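Come and dig about in Prakcombe's attic with me

I need people for the Prakcombe Memory Shelf, and I'm hoping one or two of you might be reading this over a cup of tea with a free afternoon coming up.

Some background if you're new here. I moved to Prakcombe with one suitcase and a very noisy cat, and within a month I'd been handed a biscuit tin of old photographs by the lady whose flat I was taking over. She didn't want them, couldn't bear to bin them, and thought I looked like the type. I was! That tin became a cupboard, the cupboard became a room over the El Fassi bakery (it smells wonderful up there from early morning, be warned), and the room is now full. We've got 1513 photographs, letters, dance cards, shop receipts and school reports, and most of them have no names on at all.

So this is a call for people who'd like to help put the names back. You don't have to have grown up here. Some of the best sessions we had last winter were with people who'd only just arrived and asked the questions the rest of us were too used to things to ask, like why the chapel has two front doors, or what on earth a goose supper was.

What you'd be doing

Mostly sitting at a big table with a box, talking. We go out and record older residents too, in their own kitchens if they prefer, and those chats need typing up afterwards. I'm a slow typist, so there's a bit of a pile. If you have a nice clear hand I've got labels for you, and if you're good at reading dreadful handwriting I've got a whole bundle of letters from a seed merchant called Illow that has beaten me completely.

Who I'm after

Anyone over sixteen who can be patient and keep a confidence. People do tell us things. I'd especially love somebody who speaks Portuguese, as we've had a lovely set of postcards come in and I can only manage the dates. You'll need to be fine with stairs for the room itself (it's steep, sorry), but the typing and the home visits don't involve them.

How much time

I'm looking for 4 new people to start in March. Sessions are two hours, once a fortnight, and I'd ask you to stick with it until summer if you can. There's no wage, but I can pay bus fares, and everyone who finishes gets £140 from the small grant we won, as a proper thank you. There's usually something left over from downstairs as well. The almond ones go first.

The scanning side

If you'd sooner be at a screen than in somebody's kitchen, there's plenty of that. The scans go into a catalogue called Gremex, which is plain and a bit grumpy but you'll have the hang of it in an afternoon. I'll sit with you the first couple of times. You really don't need to know what goes on inside a computer, only how to name a file and be gentle with old paper.

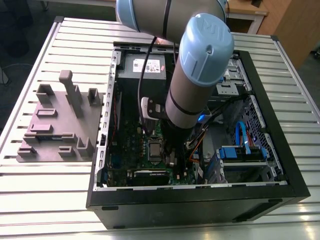

How to put your name down

Drop a note through the bakery door marked Memory Shelf, or ring the bell at number 37 and ask for me. Tell me a little about yourself, which afternoons you're free, and whether you'd like the table, the kitchens or the scanner. No CV please, I wouldn't know what to do with it. I'll get back to everybody, and we'll have a chat before you decide anything.

Posted October 24, 2019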